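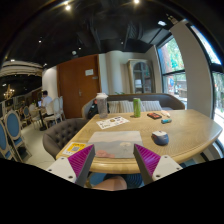 Mesa de madera clara, lunes por la mañana.

Cuaderno de taller, palos y varillas. Lunes, 9.40

Sigo con la comparación de varillas para el hierro 7. Resumen para quien no estuviera la semana pasada: Wandov nos mandó la varilla nueva con una hoja en la que promete más distancia y menos dispersión frente a la nuestra de siempre, la Damow. Las dos cosas a la vez. Cada vez que alguien me promete las dos cosas a la vez me siento a leer la letra pequeña, y la letra pequeña dice que las probaron con un solo jugador y con bolas sin estrenar. No dice cuántos golpes.

Lo que tenemos nosotros hasta hoy: 1377 golpes registrados con el monitor Terotix. He quitado los fallos claros (topados, filazos, un par que el aparato leyó como si la bola hubiera salido hacia atrás) y quedan 1327. Me preocupa un poco quién decide qué es un fallo claro, porque lo decido yo y ya sé qué varilla es cuál. Kevser Yaman lo apuntó en el margen de la hoja anterior y tiene razón. Propuesta suya: que ella marque los descartes con la columna de varilla oculta y luego comparamos las dos listas. Hecho a medias, le faltan los del jueves.

Diferencia de distancia en vuelo entre las dos varillas: existe, pero es más pequeña que la que saca el mismo jugador con el mismo palo entre la primera tanda y la última. Calentamiento, cansancio, ganas de comer. Mientras no alternemos bien el orden no me creo ni la mejora ni su contrario.

Dispersión lateral: aquí la Wandov sale mejor en los jugadores de swing lento y peor en los rápidos. Suena razonable y por eso mismo desconfío. Una historia que encaja tan bien con lo que ya pensábamos hay que mirarla dos veces. En el grupo rápido, además, hay un jugador que pega un draw enorme y arrastra a todos. Sin él la diferencia casi se borra. No lo voy a quitar, pero quiero los gráficos de las dos maneras.

11.15

Revisados los lofts. El hierro de prueba con la varilla Wandov estaba un pelo más cerrado que el otro. No es mucho, lo suficiente para explicar parte de los metros que se supone que regala la varilla. Doblado a la medida del otro y vuelto a medir. O sea que todo lo anterior lleva esa mancha y no sé corregirla con una resta, porque el ángulo de lanzamiento también cambia. Lo dejo escrito en rojo en la carpeta para que no se cite ningún número de la primera ronda.

Me hace menos gracia que el hierro viniera ya montado de Wandov. No digo nada más. A partir de ahora montamos nosotros, con la misma cabeza y el mismo grip, y pesamos el conjunto antes de que salga al campo de prácticas.

Giro de la bola: el Terotix estima el spin cuando no ve bien la marca y en la exportación no distingue lo medido de lo estimado. Hay una casilla en la configuración, la he encontrado hoy. Estaba desactivada. Varias cifras de spin están sospechosamente cerca de 3000, y ahora entiendo mejor por qué me olían mal. Activada la casilla, falta ver si los archivos viejos se pueden volver a exportar con ese dato o si se perdió.

13.00

Llamada con Chan (el distribuidor). Dicen que con la punta cortada un poco más se arregla lo de los jugadores rápidos. Puede ser. También puede ser que cualquier queja tenga la misma respuesta. Les he pedido el perfil de rigidez de tres varillas del mismo lote, medido, no el del catálogo. Quedaron en mirarlo.

Lo que cambio en el protocolo:

- Tandas de 15 golpes por varilla, alternando, y el orden lo saca Kevser a sorteo.
- Cinta opaca en la varilla, desde el grip hasta el casquillo. El jugador no debe saber cuál lleva. El peso se nota algo, ya lo sé.
- Bolas del mismo saco y retiradas cuando se raye la cubierta.
- Viento: si se mueve la bandera de la calle de prácticas, se apunta o se para. Nada de «soplaba poco».
- Descartes siempre a ciegas.

Pendiente

Preguntar si nos dejan la calle del fondo, la del medio tiene un tapete tan gastado que perdona los golpes pesados. Repetir al del draw. Devolver la llave de par que nos prestaron. Kevser quiere incluir también el hierro 5 y yo no, antes de cerrar el 7 no pienso abrir otro frente - lo hablamos cuando estén los datos nuevos.

Si la semana que viene alguien pregunta cuál es mejor, la respuesta por ahora es que no lo sabemos.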